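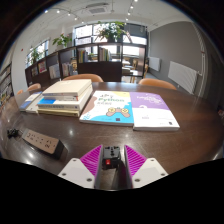 Fig. 1. Gripper over the table with the plug adapter between the finger pads. Power strip on the left, books behind.

Projects > Second Year > Zurkow group > Equipment plan

3. What we need to buy, and why we love cheap fingers

Our budget for the hand-held gripper is 230 pounds, and working out how to spend it has been far more fun than either of us expected! Roscoe Oyelaran did the parts list and I did the spreadsheet (then we swapped and found each other's mistakes).

The biggest lesson so far is about the fingers. The ribbed magenta ones are the part we most want spares of, so we have put down 58 pounds for two extra pairs from Deston. Moradi quoted 17 pounds less but with a delivery date in May, and we would like to start earlier than that. The white plates stay as they are. Screws we can get anywhere.

We also made a list of things to pick up. Boxy and heavy-ish things like adapters are one group, thin flat things like cards and booklets are the other, and thick paperbacks go on a "maybe later" list -- they may need a wider opening, which means new plates and a new budget line. 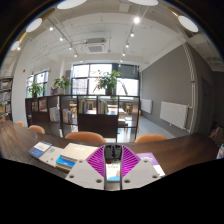
Fig. 2. Small printed card between the fingers, same table.

Cards are what got us excited about softer pads. Fluvesent sells a sheet for 21 pounds that we could cut up ourselves, and one sheet should cover around four fingers if we are careful with the scissors. Wajid Pirzada, our supervisor, has agreed to it as long as we test the plain ribbed fingers first and write down both sets of results.

Still to price: a second power strip, cable ties, and a box to carry it all in. Whatever is left after that goes into spare screws and postage.

Last updated: 25 Apr 2020

Contact the Zurkow group | Back to top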